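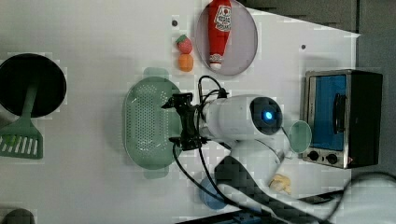
Inmaculada Villanueva said the Serkari would never make it over the pass, and she said it with her whole head under the hood, so it came out sounding like the engine had said it.

"It'll make it," said Maximiliano.

"With this carburetor? It might make it to the bakery."

But she was grinning when she came back up, there was grease on her chin, and he knew right then that she was coming along. Oh, he could have danced! Fifty-nine years that car had been in the world, and twenty of them it had spent under a tarp in his uncle's barn in Villalobos, with hens roosting on the back seat and a fig tree trying to get in through the window. And now look at it. Cream over green, chrome like a row of spoons, and the long low tail that the Serkari people only built for a couple of seasons before somebody sensible stopped them.

The hill climb at Lostano was in November, which everybody agreed was a ridiculous month for it. The road went up through chestnut woods, and the leaves came down on it all night long, and in the morning the boys from the village swept the worst corners with brooms and left the rest to luck. You didn't need a fast car to enter. You needed an old one, and a fee, and a thermos.

They rebuilt the carburetor on the kitchen table, on newspaper, with the radio on. Maximiliano had bought the kit from a man in Clondport who wrapped every jet in its own twist of tissue paper, like candy, and had put in a note that said GOOD LUCK WITH THE FLOAT. He thought that was the friendliest thing he'd ever read. Then they got to the float, and he understood it was a warning.

"It's sticking," said Inmaculada.

"It's shy."

"Max. It's sticking."

She took it apart again. She had wonderful hands for that kind of work, quick and a little rude, and she talked to the parts under her breath the whole time, calling them by the names of girls she'd been at school with. He held the lamp. It was past midnight and there was a needle valve no bigger than a grain of rice somewhere in the crease of the sports pages, and he couldn't remember being so happy.
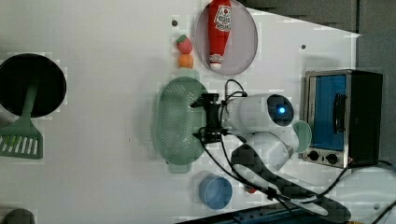 By two in the morning the float was swinging free, and by half past they had the whole thing bolted back on and were standing in the yard in their coats. He turned the key. The Serkari coughed, thought it over, coughed again, and then it caught, and the sound of it! A big loose burbling sound with a whistle on top. Lights came on across the street. A window went up and someone asked them, in strong terms, if they knew what time it was.

"Half past two!" Inmaculada shouted back, delighted.

They drove up to Lostano with the heater stuck on and the windows down. She had the map, though there was only the one road, and she read him the corners anyway to get into practice. Left by the chapel. Right, tight, with a wall. Long left, where you could see the reservoir all the way down to the dam if you were fool enough to look.

At the start they were put behind a black sedan with a dog in it and in front of a motorcycle with a sidecar. A woman in a yellow raincoat leaned in, checked their belts, told them the car was gorgeous, and dropped her flag.

He had thought about those first few yards so often that he was almost surprised to be in them. Second gear went in like butter. The chestnuts came at them in a tunnel, all gold, and the leaves blew up behind and stuck to the rear window until the mirror was no use whatsoever.

"Chapel!" yelled Inmaculada. "Left, left, lovely, now wall!"

The tail slid out at the wall. He felt it go, that long silly beautiful tail, wagging like the dog's, and he steered into it the way his uncle had taught him on gravel when he was sixteen, and it came back. Of course it came back! He was laughing so hard that he missed third and had to go looking for it.

"3000!" she shouted. She was reading him the revs now, which he hadn't asked for. "3000, Max, she's holding it, she's singing!"

And she was. On the long left he did look at the reservoir, just for a second, flat and silver with one small boat on it.

The float stuck two corners from the top. They both felt it, a sort of sigh through the floor, and the engine went soft and then quiet, and they rolled to a stop beside a heap of swept leaves with the finish banner in plain sight through the trees.

The motorcycle went by, and the man in the sidecar saluted.

"Well," said Maximiliano.

Inmaculada already had her door open and the small wrench between her teeth. She took it out to speak.

"Pop the hood," she said. "And pour me some of that coffee."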